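**Flandel portable base set, softball / slo-pitch**

Back in stock for April. Sold per set, no singles sorry.

What you get:

- 3 bases, white, waffle top
- home plate, rubber, bevelled edge
- double first base (orange/white) is an add-on, tick the box at checkout
- carry bag w/ shoulder strap

Fits grass, shale, gym floor. Spikes incl. for outdoors, 4 per base. Indoors leave the spikes off and use the grippy side down. Dont use spikes on turf, your rec centre will bill you.

**Which one do I want?**

Flandel = rec leagues, school gym class, weekend tourneys. Ulo = heavier, anchored, needs a ground sleeve, for diamonds that stay set up all season. If you have to ask you want the Flandel.

Colour: white only. Had some yellow from Nouri last year, all gone, not reordering.

**Care**

Hose off, dry before bagging. No bleach. Wet bases in a closed bag will go mouldy, not covered under waranty.

**Orders**

Leagues ordering 6 sets or more, email Abbas Sharifi for the team price. Free shipping over $100. Pickup at the Trerkden counter, side door, bring your order number. Umpire gear (indicators, plate brushes, ball bags) is on its own page.
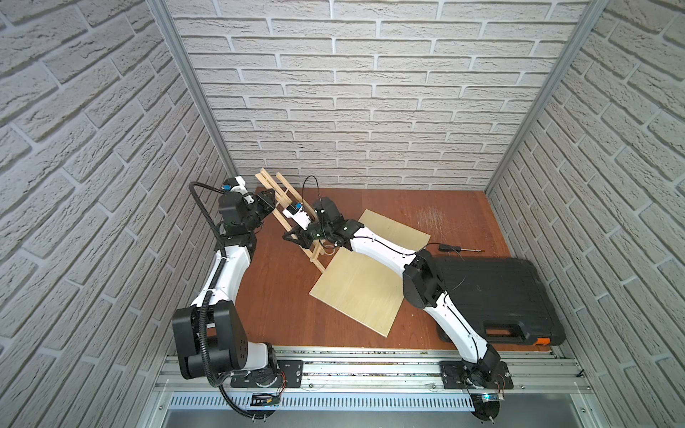
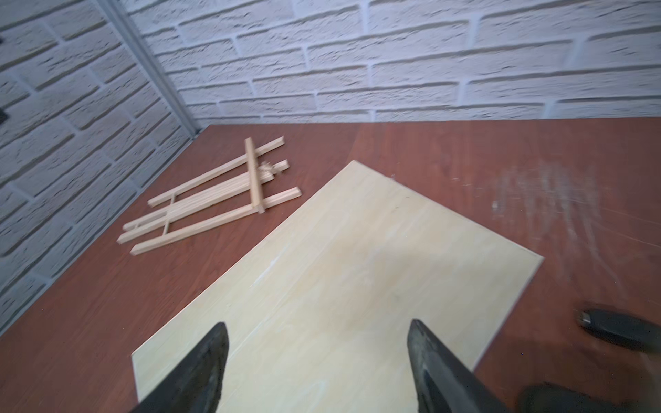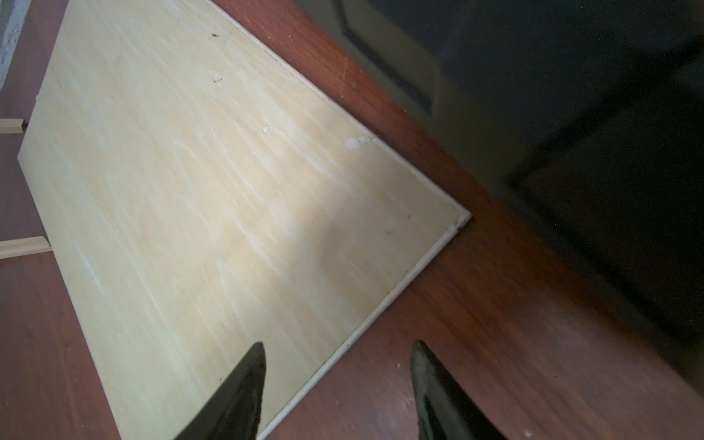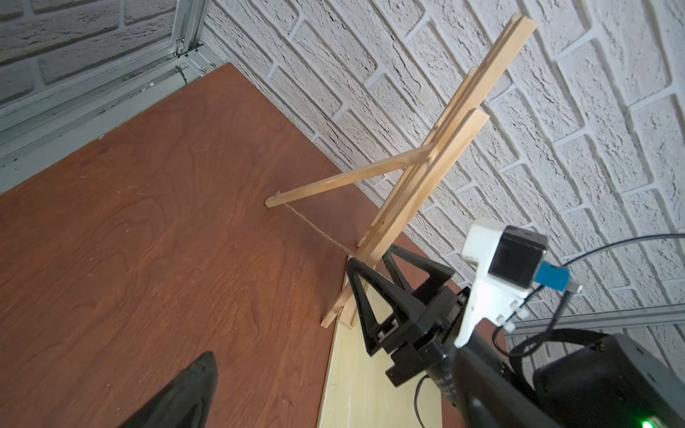 Scorekeeper's bench board is a separate item, goes with the base sets if you run a tourney. Plain board, you write the lineup on it or clip the card to it, grease pencil wipes off with a damp cloth. Doesn't come with legs. A pale slatted wooden stand like the one by the white brick will do for display on a table, but outdoors in wind lay the board flat or tie it to the backstop. Ships flat, own box, allow an extra day. Returns on boards only if unmarked.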